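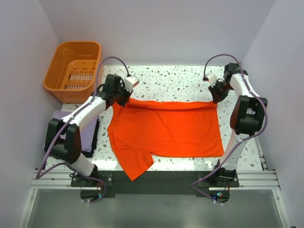 Where does vanilla get its smell? Student project report, Purnine School, food and plants elective
Gonçalo Bettencourt

I have eaten vanilla ice cream my whole life and had never once thought about the fact that it comes from an orchid! A green vanilla pod smells of almost nothing. You could walk past a vine full of them and never guess. All that rich, sweet smell arrives later, during curing, and that was what I wanted to see for myself.

My aunt has a friend on the Garcia farm who grows a few rows of vanilla under shade cloth, and I got to spend two days there in June. The vines climb up small trees and get looped back down so the flowers stay within reach. Each flower opens for a single morning. Outside Mexico and Central America, the insects that could pollinate it are mostly missing, so people do it by hand with a thin stick — you lift a tiny flap inside the flower and press the two parts together with your thumb. I tried it on three flowers and tore the first one. (Sorry, Garcia farm.)

After that the pods take eight or nine months to ripen. Then comes curing, which goes like this. The pods are dipped in hot water to stop them from growing and to get the enzymes working. They are wrapped in blankets and kept warm so they "sweat," and they turn brown. Next they are dried slowly, a few hours of sun each day and then shade. Last, they sit in closed boxes for months, and the smell keeps getting deeper.

For my own test I was given 14 green pods, which I split into two groups of seven. Group A got the hot water dip, three minutes at 65°C. Group B got no dip. Both were wrapped in towels inside a picnic cooler with hot water bottles, and I changed the bottles morning and evening, before school and after dinner.

Group A turned brown evenly, and by the end of the first week my whole closet smelled like a bakery. Group B was patchy, green in places, and two of the pods split open at the tip. I asked three classmates to sniff jars marked only with numbers, and all three picked Group A as stronger. Seven pods per group is a small test and my cooler was warmer at the bottom, so I would like to run it again with a proper thermometer in each layer.

I also want to try a longer drying stage. I used the Skander variety notes from the farm for my timing, and they were written for a much drier place than my bedroom. The leftover pods are in a jar of sugar now, and it is SO good on toast.

Contact: Purnine School, Room 14 | © Purnine School | Back to top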